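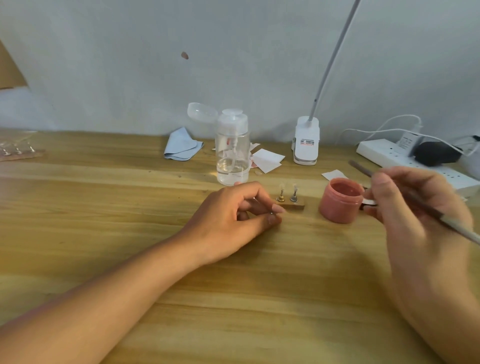

Head camera view, nail tip painting task, left hand holding the small part and right hand on the brush.

Hand tracker swaps left and right when the hands come close together -- fix in software or re-record?

Posted August 2020 in Perception

I'm building a perception pipeline that takes head camera video of people doing small bench tasks and turns it into hand trajectories for a two-arm planner. The task in the picture is the one giving me trouble. I have 300 clips of it. The detector runs on every image, then a tracker links the detections, then a smoothing filter runs over the wrist and fingertip positions before anything goes to the planner.

Two problems. First, when the hands get near each other over the wooden stand, the labels swap. The left track jumps to the right hand and stays there, sometimes to the end of the clip. I ran a check that flags any wrist moving farther between two images than a person could move it, and it flagged 1,943 places across the set. I looked through a lot of them and most are swaps.

Second, the brush hand blurs when it moves, and the detector confidence drops. My threshold is 0.6, so the track dies and a new one starts with a new ID. The planner treats that as a hand leaving the workspace and inserts a retreat move for that arm.

I'm using the Groen tracker with default settings and the stock hand model that ships with it. Would a different tracker help, or should I ask for the clips to be recorded again with a faster shutter? I would like to avoid that.

Posted by lesville_bench

----

Don't re-record yet. Most of this sounds like the association step.

Groen's defaults match detections to tracks by box overlap only. With two hands working a few inches apart the boxes overlap each other, and the matcher picks whichever pairing scores higher on that image. In a head camera view you have better information than that. The forearms come in from the lower left and the lower right, and the left one in your picture is visible for a good length. Run a keypoint model that gives you elbow direction or at least forearm direction, and add it to the matching cost. The forearm angle changes slowly, so it holds the identity steady while the fingers are crowded together.

What I would do, in this order:

Turn on the motion term in the matcher. It is off by default. Start the weight at 0.3.

Add the forearm angle as a second cost. If you can't get keypoints, fit a line to the skin mask outside the hand box. It is crude but it works on a plain desk and bare arms.

Limit it to one left track and one right track per clip. You know there is one person. The tracker doesn't know that unless you tell it, and it will keep making new IDs.

Use two thresholds. Keep 0.6 for starting a track and drop to 0.25 for continuing one. A blurred hand will still score above 0.25 most of the time.

For the planner, don't let a lost track mean a retreat. Send a "hold" state with a timeout and only retreat after the timeout runs out. I use 12 images at 30 per second. Longer than that and the smoothing filter starts to drift -- you can see it as a slow slide in the wrist position with no matching motion in the video.

Then run your jump check again and see what is left before you change anything else.

Posted by zullmont_controls

----

Same thing here, I switched to Rerkard and it went away. Didn't change any settings.

Posted by tapeandsolder

----

The two-threshold advice above is right, but watch the order of your filters. If the smoother runs before the swap is corrected, it blends both hands into one path and the jump check misses it. Run the check on raw positions, fix the labels, then smooth.

Also, a pinch on something as small as a nail tip is hard to read from the fingertips alone. I would not take a grasp signal from this view unless you label some by hand and measure the error. We labeled 265 pinch events on a similar task and the model's closing time was late on a good share of them, mostly where the thumb hid the part. For trajectories it's fine.

Posted by mk_perception

----

Update: motion term, forearm cost and the one-left one-right limit are all in. Flags went from 1,943 to 313 on the same clips, checked on raw positions. The hold state took care of the retreat moves. What remains is mostly the brush hand moving fast, and I'm going through those by hand now. I didn't try Rerkard.

Posted by lesville_bench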